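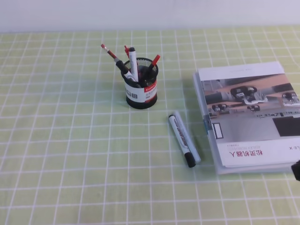

Wistent opens its teach-by-hand kit to schools and small workshops

Cembridge, 10 March 2024

We've been quiet for a while, so I'll get straight to it. From June, Wistent's hand-teaching kit will be out of our back office and in the hands of anyone who wants to show a robot arm how to do a job, no programming needed. I've been working on this with our small team for longer than I care to admit, and I'm chuffed to be the one writing it up!

The kit is called Rusureo. You can teach with it two ways. In the first, you take hold of the arm near the gripper and walk it through the job yourself, the way you'd guide a kid's hand around a letter. In the second, you sit off to the side with a smaller twin arm and the big one copies whatever you do. Both get recorded, and both can be mixed in the same lesson.

Our favourite first lesson is tidying a desk. A mesh pen holder, a whiteboard marker lying on the cloth, a stack of booklets off to one side, and the job is to get the marker into the holder with the others. It sounds like nothing until you try it by remote. The marker has to be picked up, tipped upright and lowered past the pens already leaning over the rim, and when there's a tube lying right up against it you have to work out where your fingers are going to fit. I knocked the holder over 10 times on my first afternoon. (I'm told that's still the office record.)

We like the green grid cloth for this as well. The squares make it easy to shift the marker a little between goes, and shifting things is most of the trick. If every showing starts from the same spot, the arm learns the spot. Move the marker, turn it, swap the colour of the cap, and you start to get something useful. Our guide suggests 90 showings for a desk job like this one, which most people get through in an afternoon with a tea break.

The trial group has been a joy. We had 17 sites take part, mostly high schools and repair shops, and between them they recorded 3,000 lessons. Some were lovely and smooth, some were pretty rough, and we've kept a good many of the rough ones – seeing how a person gets out of a fumble is handy stuff for an arm to learn from.

Sølve Hovland, who runs training for us, spent the trial on the road with the kits. "People grip the arm far too hard for the first few minutes," he says. "Then they start talking while they work and forget about it, and the movements get better straight away. I tell everyone to have a chat while they're teaching."

On the hardware side, the twin arm's handle has been reworked with our friends at Tuominen. It's lighter than the trial version, the trigger has a softer pull, and left-handers can finally use it without twisting their wrist. Thank you to everyone who wrote in about that, some of you more than once.

Orders open in June. Schools can borrow a kit for a term before deciding, and trial sites can swap their old handles at no charge. If you'd like to have a go first, drop us a line through the Wistent website and we'll book you a spot at the Cembridge workshop. Bring something small from your own desk to teach with.

Media enquiries: Wistent press desk, Cembridge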